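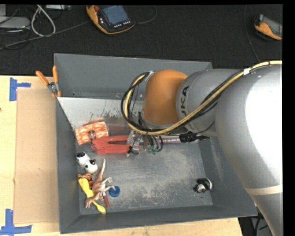 If you're about to hand part of your pick line over to an arm, sort out the people side before you touch the settings. I run returns at Nomik, where we see around 300 mixed totes a shift, and I got this backwards the first time (sorry, Kam-wah!). Start with the ugliest bin you've got. I mean toys heaped against one wall, a yellow spoon stuck under a dinosaur, a long red tool lying across the middle and one little animal off by itself in a corner. Tidy bins teach you nothing, and your pickers will know it.

Step 1. Get your best picker to stand there and talk. Pao-chu spent 10 minutes telling me what she'd grab first and why, and I wrote it all down. She goes for whatever's on top of the tangle — never the easy loose one.

Step 2. Decide who answers a stop. Ours used to be "whoever's closest," so everyone drifted away from the cell. Now it's one named person until lunch, then they swap.

Step 3. Rewrite the job before go-live. Pao-chu picks less now and spends more time on odd items and damage calls, and that needs to be on paper with the pay grade next to it. Ask for that early, payroll is slow!

Step 4. Leave a hand-pick station open. We kept 3 and I'd fight anyone who tried to close them.

Give it until July or so before you judge the numbers.

Search this site Go

Get new posts by email. Enter your address. No thanks

Recent posts
Labeling totes at Grusine
Shift swaps without the shouting
What Yung-ching taught me about jams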